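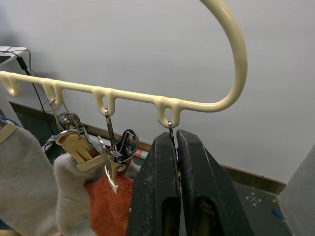 ## Clip hangers for small items

The drying section of the Skodholm laundry guide has been revised for the June edition. The old text treated all clip hangers as one type. The new text separates them into two, bar and frame, and gives loading notes for each.

**Bar type.** A straight plastic bar with loops molded into the underside. Each clip hangs from its own metal hook and can be moved from loop to loop, or taken off and replaced. Suited to face towels, washcloths and other flat pieces that need one or two clips along the top edge. Grip the towel at least an inch in from the corner. A clip set right on the hem tends to walk off as the cloth dries and stiffens.

Mixed clips on one bar are acceptable. Plastic jaws leave a shallower mark on terry cloth; metal spring clips hold better on thick seams but should be checked for rust every few months. Wipe the spring with a dry cloth and discard any clip that leaves a brown line.

**Frame type.** A one-piece outline, round, oval or cloud-shaped, with small clips hanging from the lower bar. A six-clip frame takes three pairs of socks if two socks share a clip, or three singles a side. Use one clip per sock where there is room. Paired socks dry unevenly at the overlap, and in the Asuvau test room the shared clips were always the last to come off the line.

Load from the outside clips inward, alternating left and right. A frame hung from a single hook tilts as soon as one side carries more than the other, and a tilted frame slides its clips toward the low end. The guide now gives a limit of 100 grams for the difference between sides. For wet wool socks that is reached quickly. Total load on the small frame should stay under 453 grams, or one pound.

Lay the remaining socks flat next to the rack before hanging them, toes all in one direction. Matching pairs at this stage takes less time than matching them dry — and an odd sock shows up before it has used a clip. Where the hanger hook is thinner than the dowel it hangs from, a turn of clear tape over the hook and dowel stops it from creeping sideways.
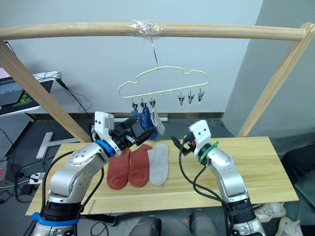 Mairéad Horgan wrote in after the draft went around to disagree with the alternating order. She fills one side first, holds the frame level with her free hand, and says the limit between sides should apply only once loading is finished. She also asked whether socks should hang by the cuff or the toe.

The first point is accepted, and the wording will read "when fully loaded." On the second, the guide keeps to the cuff for cotton and the toe for anything with loose elastic.

Replacement clips for the bar type are listed under Majimbun in the parts appendix, in packs of 4. Corrections to Kartini Ong before the appendix is set.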